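Shehu Daily Setup Guide
Section 4. Adding the service to a handset

This section covers installation of the Shehu Daily web application on a handset supplied by Kondetti or Vadent. The application delivers crop prices, school timetables and health notices. It runs inside the phone's browser and needs 2 MB of free memory.

4.1 Before you start

Check the model number under the battery. The full application runs on the Kondetti 2,326 and the Vadent 2,104 series. Other handsets receive the same notices as text messages only; for these, go to Section 6.

The SIM card must be active and able to open a data connection. Charge the battery to at least two bars.

4.2 Installing the application

1. Press Menu and select Browser.
2. Open the bookmark named Services. If the bookmark is missing, complete Section 4.4 first.
3. Select Shehu Daily, then Add.
4. Choose a language. The language applies to menus and notices alike.
5. Enter your district. Type the first three letters and pick from the list.
6. Select Save. The phone returns to the home screen and a new icon is shown in the last position.

CAUTION: Do not remove the battery or the SIM card during step 6. An interrupted save can leave the icon in place without the application behind it. To recover, delete the icon and repeat from step 1.

4.3 Choosing topics

Open the application and select Topics. Mark up to 12 topics with the center key. Marked topics update once a day, overnight, if the phone is switched on and within coverage. To update at another time, press Options and select Refresh.
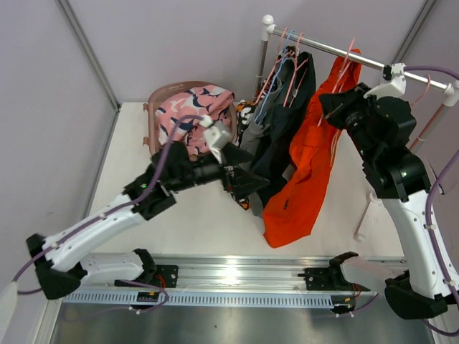

Will my topics be lost if I move the SIM card to another phone?
Topics are stored against the phone number, so they load again when the application is installed on the second handset. Saved articles are held in phone memory and do not move with the card.

NOTE: Price topics are listed by market. If your market is not shown, select the nearest one. The market list was last extended in November.

4.4 Restoring the Services bookmark

1. From the home screen, dial the settings code printed on the card in the box.
2. Wait for the configuration message. Delivery can take several minutes.
3. Open the message and select Install.
4. If a PIN is requested, enter the four digits printed below the settings code.
5. Switch the phone off and on again.

CAUTION: Accept configuration messages only after dialing the code yourself. Delete any that arrive at other times.

Related sections
Section 5. Data use and charges
Section 6. Notices by text message
Section 7. Removing the application
Error messages on Vadent handsets

Grilarside Mobile Services | Contact support | Page updated 2019-12-18 | Back to top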